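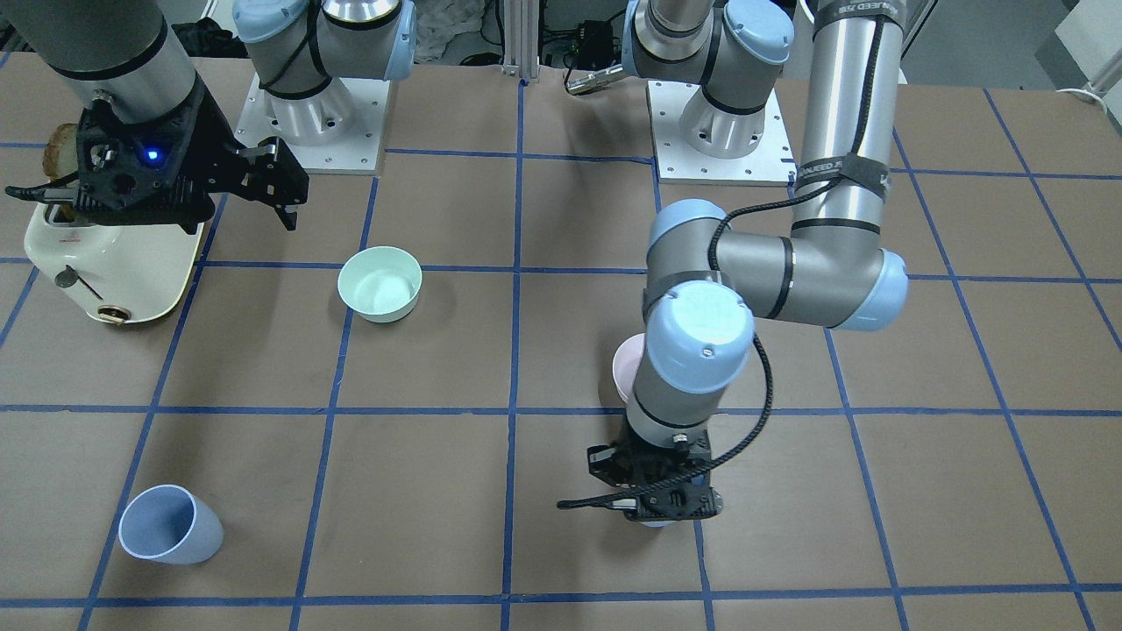
My story "The Ferryman of Oson" is in the new Plullow anthology, page 185, right after the one with the talking heron. Tough act to follow, that heron.

It came in at 305 words over the limit. Fadi Aoun, who edited, suggested I lose the prologue. I lost the ferryman's brother instead. He had two scenes and a limp and I miss him already.

If you read an early draft and remember a brother, please keep it to yourself.

Lingyun Xu asked how to pronounce Oson. I've been saying it differently in my head since January, depending on the chapter. She's reading it out loud for the audio version, so whatever comes out of her mouth is now official.

Contributor copies showed up today. My bio says I am "at work on a novel set in Zurkholm." I wrote that bio a long time ago. The novel is 109 pages and none of them are speaking to each other.

Bláthnaid Mulligan's bio is one line long and makes her sound like a spy. Taking notes.

My mother has finished the book. She liked the heron.

The full story goes up on my site next week, typos and all - I found one in the first paragraph, naturally, after reading it maybe a hundred times. "The fairy crossed at dawn." It's a different story that way, and possibly a better one.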